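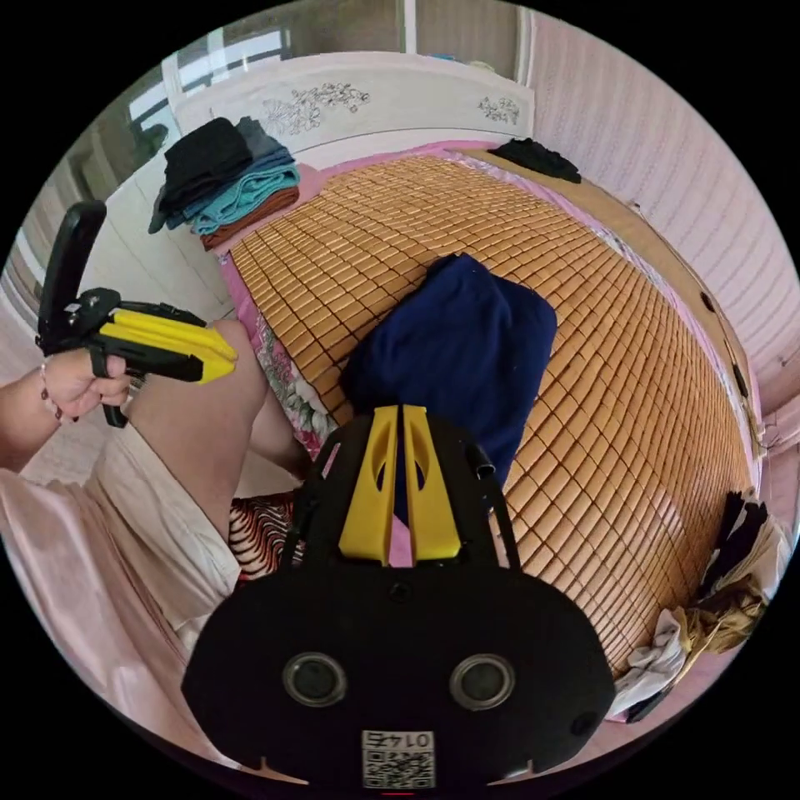

I ran a game last month in which the party spent an entire evening trying to cross a river, and I would put it up against any dragon fight I've ever refereed.

The river was the Wendt, which on my map is a blue squiggle between Stirbridge and Midport. I'd planned to skip it. The players were in Stirbridge, the plot was in Midport, and the usual thing is to say "two days later you arrive" and get on with it. But one of them asked what the ferry cost, and I made up a number (22 silver, far too much), and off we went. They argued with the ferryman. They tried to build a raft. Somebody wanted to know who was upstream and whether they could be bribed to close the sluice. By the end of the night they had a boat, a debt and a feud with a family of eel catchers, and I had more campaign than I'd written in 6 weeks of careful prep.

So I want to make a case for travel! Proper travel, on foot, with weather and sore backs and somebody forgetting the lamp oil. A lot of groups have dropped it, and I understand why. The old way of doing it was a slog: roll for the hex, roll for the encounter, fight four wolves, cross off a ration, do it again. I played through plenty of that as a teenager and I don't miss it one bit. The wolves were never going anywhere, and neither were we.

The trouble was always the wolves, though, and the road got the blame. A road is full of people who want something. Put a toll on it, or a wedding party blocking the bridge, or a pedlar heading the same way who won't stop talking, and your players will do the rest. I now prepare one problem for each leg of a journey and no solutions at all. It takes me the length of a cup of tea.

It does wonders for the map, too. My players have been to Virnaton three times and couldn't tell you a thing about it, because they always just appeared there. They could draw you every bend of the Wendt. Distance makes a place feel real, and it makes coming home feel like something as well — they bought the whole inn a round when they finally got back to Stirbridge, and I hadn't prompted them at all.

If your sessions are short, keep it short. I set aside 45 minutes for the road and let it run over when everyone's leaning in. Some nights it's done in ten and we move along. I still skip the dull stretches, and I'd never make a group count arrows if they hate counting arrows.

Next up they have to get a piano over the mountains. I have no idea how they'll do it and I can't wait.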